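**Ballano Opens Its Simulated Kitchen Collection to Outside Teams**

VONIA, August. We are very happy, and a little relieved after a long summer, to share that Ballano is opening its collection of simulated kitchen demonstrations to outside research teams, starting this Friday.

The project began at our Rundurard office with 2 workstations and a good deal of patience. Today 13 operators take turns guiding two-armed robots through everyday kitchen chores in simulation, and every session is saved so that a learning system can study how a person would go about the job. The first release covers 20 tasks, and our friends at Ekwueme, who train their own models on the same material, have been kind enough to check the labels with us.
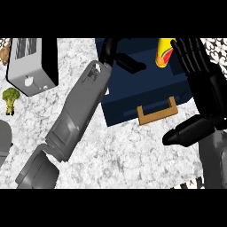

Two-handed work is where we have put most of our effort, as it is the part our partners ask for most often. An operator has to think about both arms at once, and a small counter fills up quickly. With a toaster and a floret of broccoli on one side of the gray forearm and a navy box with a tan handle on the other, the black fingers of both hands end up close together over the lid, right beside the little hot dog. Moments like that are slow to record well, and we would much rather have a careful demonstration than a fast one.

Teams may request access for 3 months at no charge, with renewals handled through the Vonia office. Applications open Friday morning, and we warmly invite university groups and small companies alike to write to the Ballano data desk with any questions, large or small.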